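Notebook, October

Migration cell work, cont. Simulant B (95% ethanol) against the Dameck lidding film, third run. Cells were loaded at 9:40 and moved to the 40 C cabinet by 10:05. Blank and spiked blank went in on the lower shelf as before.

The cabinet probe and the reference thermometer disagree by 0.4 C at the setpoint. I have not corrected for it. Ming-te Siu has the calibration sheet and will check whether the offset was there in the spring or came in after the door seal was replaced. If it was there in the spring, runs one and two carry the same offset and can be compared directly with this one. If not, run one needs repeating.

Solvent: new bottle of ethanol opened. Ran a straight injection before use, small peak at the same retention time as the plasticizer, below the reporting limit but not zero. Previous bottle did not show it. Rinsed the line and reinjected, same result. Second bottle from the same carton is clean, so I used that one and put the first aside for glassware.

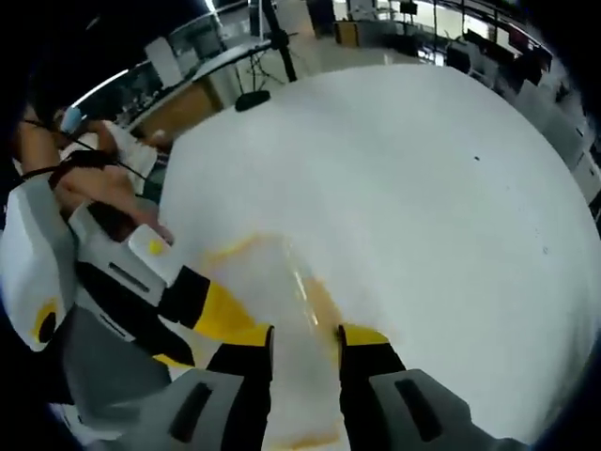

Evaporation residue for run two is finished. Dishes dried to constant mass, defined here as two weighings an hour apart within 0.2 mg. Dish 2 took four weighings to get there. It has a chip on the foot and may be picking up moisture in the rough part; retire it after this series. Balance was leveled before the first weighing and drifted 0.1 mg over the afternoon, which I can live with.

Instrument counts on the standard check: 3,648 area units against 3,590 last time. Inside the control limits. The last four checks have all moved in the same direction, though, and the liner was changed before the first of them. Leave it and look again after the next check.

Injection volume was set to 2 microliters for the check and left there for the samples. The written method still says 1. Method needs a revision, or I need to go back to 1 and accept the worse signal on the low standards. I prefer the revision. Calibration curve was run at 2 as well, so the numbers from this batch are consistent with each other.

Cheon laminate has not been started. Roll is in the conditioning room with the outer turns cut off and discarded. Udurell want the inner face only, so it goes in single-sided cells. We have four of those with good gaskets. The other two weep at the clamp - tried new gaskets, still weeping, so the flange faces are probably scored. Asked the shop for a quote to reface them.

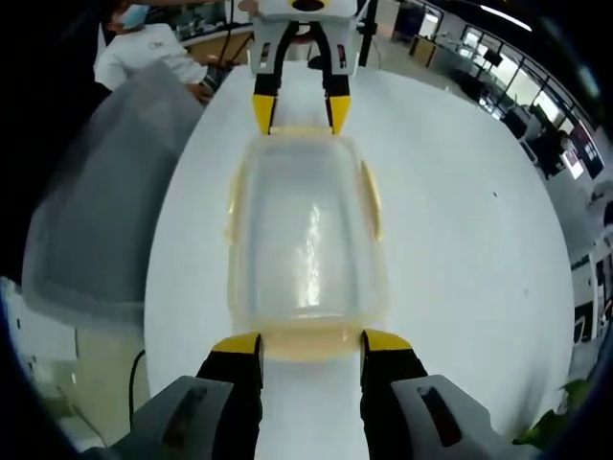

OPEN ITEMS

Cabinet offset, see above. Waiting on the calibration sheet.

Fuseo sample log: entry 184 has a lot number but no received date. The entries on either side are from the same delivery, so I can fill it in, but it should be initialed by whoever signed for the box.

Film thickness on the Dameck lot. Ten readings across the web, micrometer zeroed before each. The edge readings are thinner than the middle ones. All cells in run three were cut from the middle third. Runs one and two: cutting position not recorded. Add a line for it on the run sheet.

Order 200 of the crimp caps. The present lot needs two passes with the crimper and a few still spin.

Pull cells day 10, morning. Check fill level before opening - cell 3 was the last one clamped and I did not retorque it.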